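Part-time bench help wanted at Bovmont Model Railways

So I need another pair of hands! I run a small shop in Barnitz that buys, fixes up and resells used model trains, HO and N mostly, and the repair shelf has gotten away from me. We took in the Keduvau collection back in May — 400 freight cars, 38 locomotives and a heap of track — and most of it still has to be cleaned, tested and tagged.
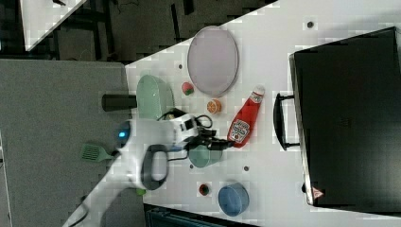
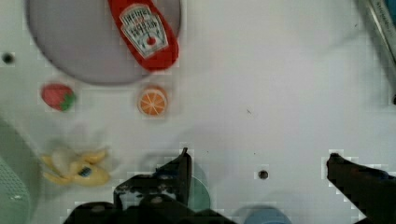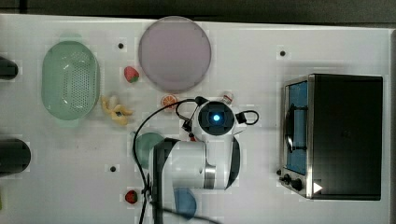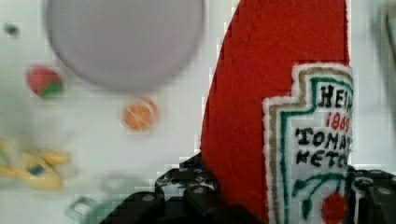
What you'd be doing is mostly small, fiddly work: swapping couplers, cleaning wheels, checking that headlights come on, and writing up each car for the website. I also want help with a kids' corner layout, a little grocery stop on the line with oversized freight waiting by the track, and a toy strawberry like the one next to the plate would make a great load for a flatcar (the bigger the better, kids love that stuff). If you've got ideas along those lines, bring them.

You don't need to be an expert. If you can solder a wire without melting the ties and you know a boxcar from a gondola, I can teach you the rest. Decoder experience is a big plus, I'm slow at those.

Hours are 10 to 3, three days a week, and we can talk about which ones. You get 38 percent off used stock and first look at anything that comes in, within reason — I do still have to sell some of it.

To apply, stop by the shop at 72 Naidu Street and ask for the owner, or drop a note through the door with your phone number. Bring something you've built or repaired, even if it's half done.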